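Open day at Wulside, Valtirdale

September 7, 2025

Wulside opened its doors in Valtirdale on Sunday, and I went over after lunch. The building is at the end of the old rail spur, a ten-minute walk from the bus stop. Parking was in the field across the road and cost 3 dollars, cash only. The line at the gate moved quickly and I was inside by 1:30.

The ground floor

Visitors start in the old part, which went up in 1845 as a grain store. The walls are thick and it stays cool in there. There is a display on the history of the site, with maps and copies of the rent books. The Nekovach family ran it for two generations and most of the paperwork is theirs. I would have liked larger print on the labels. A side room had a slide show with the sound turned down too low to follow over the people talking.

From there you take the stairs or a small elevator. The elevator holds four people, so take the stairs if you can.

The tour

Tours left every half hour and took 30 minutes. Ours was led by Hanane Nasr, who has worked there for six years and answered questions as we went along. She covered how the upper floor was converted, which tenants came first, and what the heating costs in winter. Someone asked about renting a desk by the day. They do rent them, but you have to book a week ahead and there was a waiting list in August.

The work floor

The upper floor is one open office with a wooden floor. The desks are a mix of white ones and wooden ones, and the chairs are black office chairs on the whole. One near us was a tall mesh model with a high headrest. People were up on their feet and busy when we came through, so we kept to one side. I liked the table at the front best, a light brown wooden one with a long grain and an edge that curves away at the right. It had ordinary things out on it, a box of tissues with a pale green leaf pattern and a crumpled clear plastic bag, with a flat clear lid next to them. I have been looking for a table in that color for our own back office and took down the name of the joiner, El Fassi, from the sheet at the front desk. They have a shop in town that is closed on Mondays.
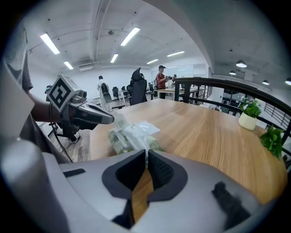
Food and getting home

Coffee and flatbread were sold in the yard from a single stand. The flatbread was good and the coffee was weak. Seating was on benches along the wall, in full sun until late afternoon.

The woman at the gate told me 866 people had come through by four o'clock, more than last year. The last bus back leaves at 5:40 on weekends. It was on time.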